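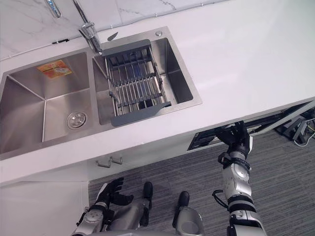
by Dobre

13. When a hand won't let go

Right, this is the section I hoped I wouldn't have to write, and it's the one people keep asking for. If you've got the Brerkov doing kitchen jobs (cups, racks, drawers, that sort of thing) then sooner or later one of the hands will close on something and stay closed. You send the open command, the screen says the hand has opened, and the fingers don't budge. In Hokel it comes up as "grip hold, no release". I call it a stuck grip.

It happened to us in the Skodville kitchen in May, with the fingers hooked round a rack rail under the worktop and the arm still trying to go back to its rest position. The rail came off worse. Everything below has been changed as a result, so if you have an older printout of this section on the wall, please bin it. Last revised 2020-08-30.

What's going on

The hand has its own little controller, separate from the arm. When the link between the two drops for a moment, the hand does what it's told to do in that case and keeps hold of whatever it has. Good idea if it's carrying a mug over somebody's foot! Not such a good idea if it's holding something fixed to the house. The trouble is that the arm doesn't know the hand has gone deaf. It carries on with its next move, and if the hand is hanging on to a drawer or a door, the arm pulls.

So there are two faults that look the same from where you're standing. One is a stuck grip on a loose object, which is a nuisance. The other is a stuck grip on something fixed, and that one can hurt the robot, the kitchen or you. Decide which one you've got before you do anything else.

CAUTION: Don't put your own fingers between the robot's fingers and the thing it's holding. Not even for a second, not even with the arm switched off. The hand has its own power and can close again when the link comes back.

CAUTION: Don't press the big stop button as your very first move if the arm is raised and loaded, unless somebody is in danger. If somebody is, hit it straight away and never mind the crockery. The stop cuts the arm power and the arm will sag, and a sagging arm with a gripped rail at one end puts all its weight on the fingers. For anything less than that, use Pause, as in step 1.

13.1 Stuck grip on a loose object

Use this one for cups, mugs, plates, sponges and anything else you could pick up and carry off yourself.

1. Press Pause in Hokel. The arms should stop where they are and hold. If they keep moving, use the stop button.

2. Tell everyone near the robot that you've paused it. Say it out loud. I know it feels silly when there are only two of you in the room.

3. Look at the other hand as well. It may have been halfway through something, and you don't want your shoulder next to it when things start up again.

4. Switch to Slow and lower the arm until the object is over a worktop or sitting just above the floor. Short taps on the down key, please. If you hold it down the arm keeps going after you let go of the key, which we've reported.

5. Slide a folded towel under the object.

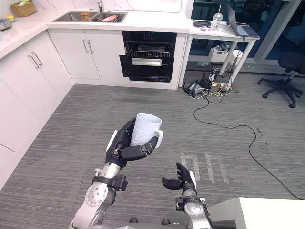 6. Open the Hands page, pick the hand that's stuck and choose Relink. Wait 15 seconds. The temptation is to press it again after three or four, and all that does is put you back at the start of the wait.

7. When the status goes back to "linked", choose Open Slowly. Don't use plain Open. Plain Open flings the fingers out, and I've lost a rather nice mug that way.

8. If the fingers move, lovely. Take the object once they've stopped and the hand status says "idle", then go to 13.3.

9. If they don't move, try Relink once more. Once! After that, power down the hand by itself from the same page, leave it for 90 seconds so that it really has gone off, and turn the release screw at the base of the thumb with the long key. Half a turn at a time, with your free hand well back on the forearm.

NOTE: Mugs with a handle are the worst for this. A finger can end up through the loop, and then the hand looks open on the screen and still has hold of the mug. Look at the hand, not the picture of the hand.

NOTE: Keep glass out of the practice set until you've done this procedure a few times with something you don't mind dropping. We use cheap plastic cups and the odd chipped mug. The cups bounce, and you get used to the sound.

13.2 Stuck grip on something fixed

Handles, rails, the dishwasher rack, the door of anything, the tap. The job here is to take the pull off the arm before you try to open the hand. Opening first sounds sensible and I did it myself the first time, and the arm sprang back a good bit faster than I could.

1. Pause, same as before. Same rule about the stop button.

2. Get everybody out from behind the elbow. People stand there since it feels out of the way, and it's exactly where the arm goes if it lets go under load.

3. Read the pull figure on the Arms page. If it's over 13, do not relink the hand yet. Carry on to step 4. If it's 13 or under, you can skip to step 6.

4. Put the arm into Soft mode. It'll give a little and you may hear the joints tick. Watch the pull figure come down.

5. If it won't come down, help it along by moving the thing being held towards the robot. A drawer or a door will usually shift a touch. Push from the side, with a flat palm, and keep clear of the gap the fingers are in. Never lean on the arm to do this.

6. With the pull down, choose Relink, wait your 15 seconds, then Open Slowly.

7. Back the hand straight out along the way it went in. No twisting. Fingers that went through a rack will catch on the rods if the wrist turns, and then you're starting over with a worse grip than you had.

8. If there's a cable anywhere near the wrist, stop and check it isn't looped over a handle or the lip of the worktop. Ours had hooked itself twice before anybody spotted it, and I'm fairly sure that's what was tugging the link loose in the first place.

CAUTION: Never ask a helper to hold the arm "just in case". It's heavier than it looks and there's nowhere good to grab it.
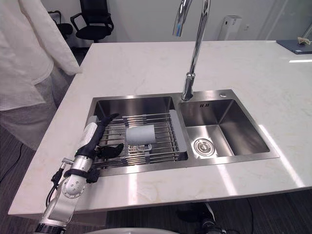 13.3 Before you carry on

You've got the hand free and you'll want to get straight back to the rack. Please don't, not yet. Do these first:

1. Look along each finger, front and back, for nicks or a tip that sits crooked. Compare it with the other hand.

2. Check the wrist strap and tuck any slack cable back under it. You want enough slack for a full bend at the wrist and no more than that.

3. Push the hand plug in until it clicks. If it was already in, pull it out and push it in again anyway. A plug that's nearly home works fine right up to the moment the wrist turns over.

4. Run Open Slowly and Close Slowly on the empty hand, with nobody in reach. Then have it pick up a plastic cup over the rack and put it back down. If that goes well, do it again with the wrist turned the other way, which is the position that shows up a bad plug.

5. Have someone stand where they can see both hands and reach the stop button, and agree that this is all they're doing. Not making tea. Loose sleeves and lanyards kept well back.

6. Write it in the log: which hand, what it was holding, which way the wrist was turned, and the pull figure if you saw it. "Hand stuck again" is no use to me whatsoever.

13.4 Settings that help

Go to Hokel, Hands, Link Loss. The box called "Arm follows hand" is off when the robot arrives. Turn it on. With it on, the arm pauses by itself as soon as the hand drops off the link, so it can't go pulling at a rail. The arm does pause more often, I'll admit, and you'll get a few false ones in an afternoon. I can live with that.

Leave "Retry automatically" off. It sounds helpful, but it means the hand can move while you're standing there working out what to do.

If you get 2 stuck grips on the same hand in one session, stop for the day, power down properly (section 4) and send me the log. It's nearly always the plug or the cable. When it's the controller, you'll need a spare hand fitted, and that's covered in section 15.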